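Our county put out its foster care numbers in April, and I finally read the whole thing on Friday after work. I've been a licensed foster parent in Warnbridge for seven years, so I usually skip the introduction and go straight to the tables.

There were 551 children in care at the end of the reporting period. Of those, 123 were placed outside the county, mostly in Hirkport and Fomton. Those kids change schools in the middle of the year and sit in a car a long time to see their parents for an hour.

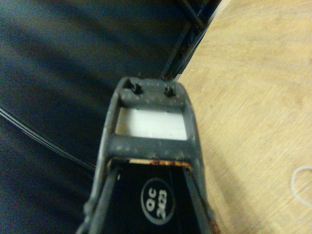 The report says the distance problem comes down to a shortage of homes that take teenagers and sibling groups. That matches what I get on the phone. Most of the calls that come to our house after dinner are for a kid over twelve, or for two or three siblings the county would like to keep together. We have one spare bedroom with a bunk bed, and the state has rules on who can share a room and at what age. I've said no more often than yes.

The licensing class is free. What slowed us down was the house. We needed a bigger window in the back bedroom, a lockbox for medicine and a fence along the creek side. The county now has a grant of up to $2,000 for that kind of work. We paid for ours before it existed. If you're thinking of applying, ask for the form before you hire anybody, as they won't pay for work already done.

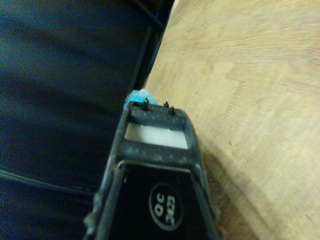

I also want to mention the visiting room at the Louro Family Center, which reopened this spring with evening hours. Mafalda Vilela runs the front desk and will tell you which nights are full. For a parent on day shift, an evening slot means not losing pay every week to see their own child. Our last placement went home in the winter, and his mother had missed some visits over exactly this. It went in her file each time.

The next orientation is in the library basement and lasts two hours. You don't have to sign anything. Bring a list of questions about your own house, and ask about respite care too, which is weekend cover for other foster families. We did that for a year before we took a full placement.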